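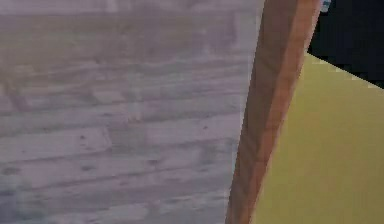
Fig. 1. Gray planking.

Courses > Marketing > Brand Management > Handouts > Unit 6

Unit 6: Naming, extending and occasionally burying a brand

These notes go with the Friday lecture. They are fuller than the slides and less forgiving. If you missed the session, read the Lalia case twice, as the assignment depends on it.

1. Where we left off

Last unit dealt with positioning: the place a brand holds in a buyer's head, as opposed to the place it holds in the company's strategy deck. The two are seldom neighbors. This unit asks what a company should do when it has one name that works and a second thing to sell.

There are four usual choices. It can sell the new thing under the old name (line extension, if the category is the same; brand extension, if it isn't). It can add a second word to the old name (sub-brand). It can put the old name in small type under a new one (endorsed brand). Or it can start from nothing and pay for everything (stand-alone brand). Most firms pick the first, call it the third and budget for neither.

2. Stretch

Stretch is how far a name can travel before buyers stop following it. A name tied to a benefit ("gentle", "quick") travels further than a name tied to an ingredient or a machine. A name tied to the founder travels exactly as far as the founder's patience.

Two tests to apply before any extension:

Fit. Can a buyer say in one sentence why this company would make this product? The sentence has to come from the buyer. Sentences supplied by the marketing department don't count, however many there are.

Leverage. Does the name give the new product something it would otherwise have to buy, such as trust or shelf space? If the only gift is recognition, be careful. People recognize parking fines too.

3. Case: Lalia

Lalia began as a hand cream sold through pharmacies. The name carried one strong association, "doesn't sting", and the company did well out of it for years without appearing to notice. Then a new marketing director, Chang-ho Ok, arrived and found that the name was, in his words, underused. Within two seasons there was a Lalia shampoo, a Lalia dish soap and a Lalia scented candle.

The shampoo worked. The dish soap worked better than anyone had a right to expect: people with sore hands are the people who care what is in dish soap, so the fit was excellent. The candle was bought mainly as a gift, by people who did not like the recipient enough to find out what she wanted.

Before the candle launch the company ran a survey with 1000 respondents. Of these, 835 said they "would consider" a Lalia candle. Write this number down and then distrust it. "Would consider" costs the respondent nothing. When the same people were later offered a choice between a Lalia candle and a plain one at a lower price, 20 took the Lalia. The second result appeared in an appendix.

What did the candle cost the parent? Less in money than in meaning. Pharmacists who had recommended the hand cream began to file the name under gifts. The phrase "doesn't sting" slid from first to fourth in the tracking study, behind "smells nice", "my aunt has it" and "not sure".

4. Sub-brand or endorsed brand?

Students mix these up every May, so slowly:

In a sub-brand, the parent name drives the purchase and the second word narrows it down. In an endorsed brand, the new name drives the purchase and the parent stands behind it looking respectable. To find out which one you have, cover up each name in turn and ask what's left. If the pack still sells without the parent, you have an endorsed brand. If it doesn't sell either way, see section 6.

Bradura, a maker of work boots, wanted to sell office shoes. "Bradura Office" would have been a sub-brand, and would have reminded every customer of mud. The firm chose Geum, with "by Bradura" stamped on the sole, where it suggested the thing would last and otherwise kept quiet. The internal code for the project was 3005, and for a week there was serious support for keeping it as the name.

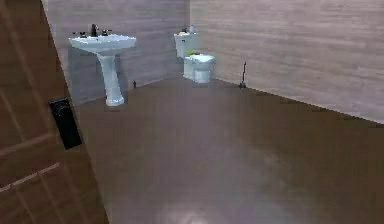

Amparo Ayala objected at this point in the lecture that an endorsement on the sole is no endorsement at all, because a shopper only turns a shoe over to look for the price. She would put it inside the tongue or leave it off.

It is a fair objection. My answer is that looking for the price is the moment when reassurance is most needed. We did not settle it, and either position is acceptable in the assignment if you argue it.

5. Terms to know

Dilution: the weakening of a core association through careless extension. Gradual, and usually blamed on the agency.

Cannibalization: sales the new product takes from the old one. Reported as growth until somebody adds up both columns.

Brand architecture: the arrangement of all the names a company owns. Often drawn as a house, with the problems in the basement.

6. Retiring a name

Sell it, fold it into the parent, or stop supplying it and let it go. Nurkora did all three with one detergent, in the wrong order, and had to buy back the name it had abandoned.

For next time

Read the chapter on brand equity. Write two pages: should Lalia withdraw the candle, rename it or endorse it? So-yul Song and Gyu-bin Bang will open the discussion, on opposite sides. Papers go to Yetunde Eze before class, stapled.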